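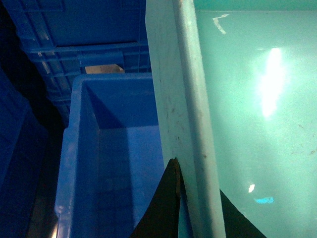
### 3.2 Totes and bins

I'll admit I got a bit fond of the teal tote (Figure 1). The rim is thick and rounded, and the scuffs sit in a cluster partway along it, little flecks and short scratches. Right next to it is the open blue bin with the smooth, solid walls. Javiera Mansilla and I scored rim wear on a five-step scale, and we argued plenty over the low end!

**Figure 1.** Rim of the teal tote, with the blue bin alongside.

Glare was the other headache – pale green plastic throws light right back at you, and small scuffs are easy to miss.

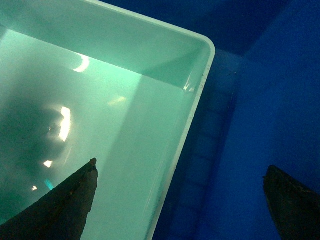

### 3.3 Scoring glare

We scored the rim first and the floor second, and left bright patches blank.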